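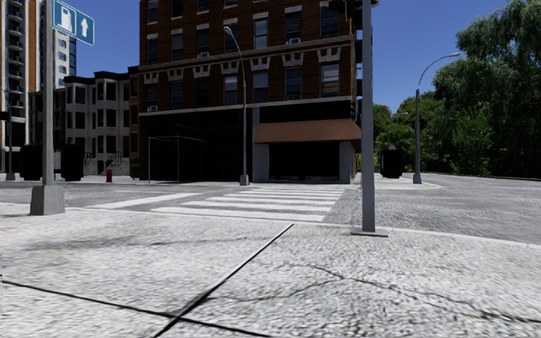 Fuel sign on its pole at the left, arrow pointing up.

Musty Books and Loose Pages: Which Home Fixes Are Worth Your Time?

By Kiran Solanki

Every August my aunt's paperbacks come up from the basement smelling like a wet dog, and every August someone sends me a new trick for fixing them. I've now tried most of the tricks. I'm not impressed by many.

Baking soda

The usual advice is to put the book in a lidded tub with an open bowl of baking soda and wait 48 hours. I did that with two war memoirs from the same shelf, and put a third in a tub with nothing but air. Then I asked my neighbor to sniff all of them without telling her which was which. She picked the plain-air one as the freshest. Hardly a proper test, but more of a test than most websites bother with.

What did help was standing the books upright on a table, fanned open, with a small fan across the room. It took longer than the articles promise. Don't sprinkle powder between the pages whatever you read, you'll be brushing it out of the gutters for years.

Dryer sheets

No. You get a musty book that also smells of dryer sheet. Some leave a waxy film, too.

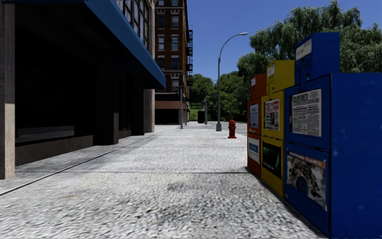

The freezer

Freezing a wet book does buy you time, and I'll grant it that. Mold won't grow in there while you work out what to do. But people pass this around as a cure for mold, and it isn't one. Take the book out, let it warm up somewhere damp, and you can be back where you started.

If you do it, wrap the book loosely in freezer paper, put it in a zip bag, and lay it flat where a bag of peas won't dent the cover. Let it come back to room temperature before you open the bag. I lost the jacket of a nice old biography by being impatient at this stage.

Anything with fuzzy growth on it stays away from your other books, and away from you if you have asthma. For family letters, diaries or anything you couldn't buy again, skip this page and call a paper conservator.

Glue

Loose pages bring out the worst advice of all. Rubber cement, hot glue, school glue, packing tape down the spine – I've seen every one of them recommended by people who sound very sure. Tape is the worst. It turns yellow and takes the print with it when you peel it.

I use a white PVA glue sold as Jiro, only because the hardware store in Clemcombe carries it. The Indunis one costs more, says "archival" on the label, and I couldn't tell them apart on a cookbook I use every week. Maybe they'd look different in 49 years. I won't be checking.

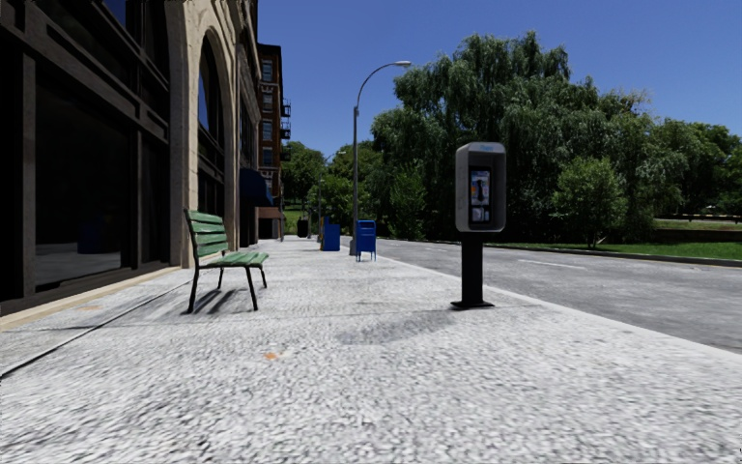 Whichever you buy, use less than you think. Run a thin line along the inner edge of the loose page with a toothpick, tip it in so the outer edges line up, slip wax paper on both sides and close the book under something heavy overnight. Up to 3 pages in one go is my limit. More than that and the spine swells and the book won't shut flat.

None of this is for a first edition. White glue is a pain to undo, and a dealer will spot it.

Sticker residue

A hair dryer on low, a few seconds at a time, then lift the corner with a fingernail. Glossy covers only. Lighter fluid gets plenty of praise and it does shift the gum, but it's lighter fluid, and on an uncoated jacket it can leave a ring. Peanut butter leaves grease. I can't believe I tried it.
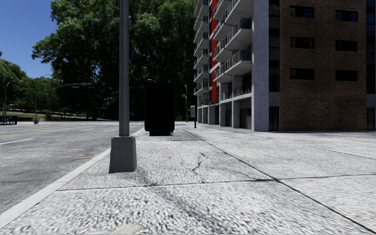
Metal pole near the curb, with the apartment building on the right.

Bookcases and outside walls

I had my doubts about this one and was wrong. Pulling the McGrath bookcase 2 inches off the outside wall did more than any powder or gadget. Leave a gap behind the books as well. The little moisture-absorber tubs are fine in a closet, though I'd keep them off the shelves, as they fill with liquid and tip over easily.

A cheap humidity gauge is worth having. Mine reads a bit high, so I keep a second one next to it and trust neither completely.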